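Two hours at Peltholm, and one number I wanted explained

Peltholm opened its robot lab to visitors on December 13, 2025, and I went for the 68 percent. That is the success rate the group reported in November for a grasping method called Billix, trained entirely in simulation. I have read a lot of figures like it and believed few.

Eugénie Maillard gave the tour. The method, as she told it: the policy practices in rendered homes full of clutter, with objects put in odd places, and learns to pick from two views, one close to the gripper and one from across the room. The furniture is ordinary. The objects are a grab bag, which I liked more than I expected to. A chair seat is a mean place to grasp from, and plenty of papers never leave the tabletop.

On the lab's screens, all rendered, the gripper view first and then the room view:

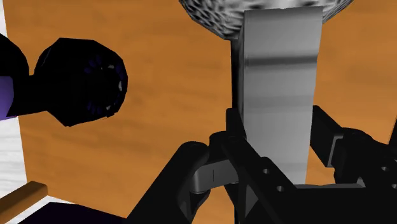
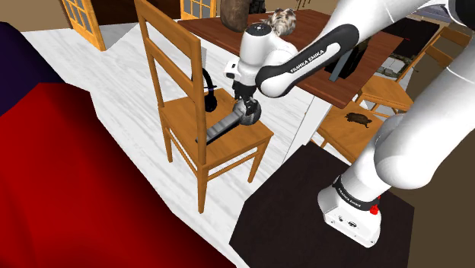
What the 68 percent covers

Simulated trials only. A grasp counts if the object stays in the fingers for nine seconds. I asked whether it had to end up anywhere useful, and Maillard said no, placing is scored separately. That score isn't in the November report.

I also asked about real hardware. Kobe Dierckx, who ran the evaluations, said they had tried 11 objects on a real arm and that the results were "lower." He wouldn't say how much lower. Shiny metal was a problem, he said, and so was anything soft.

The comparison bothers me too. Their baseline, Kendarcombe, was run with its default settings, while Billix got weeks of tuning. Dierckx agreed this was a fair complaint. I'd like to see the same budget spent on both before I repeat the number to anyone.

Getting there

Take the tram to Van Leeuwen and use the side entrance. Coffee was free and ran out early.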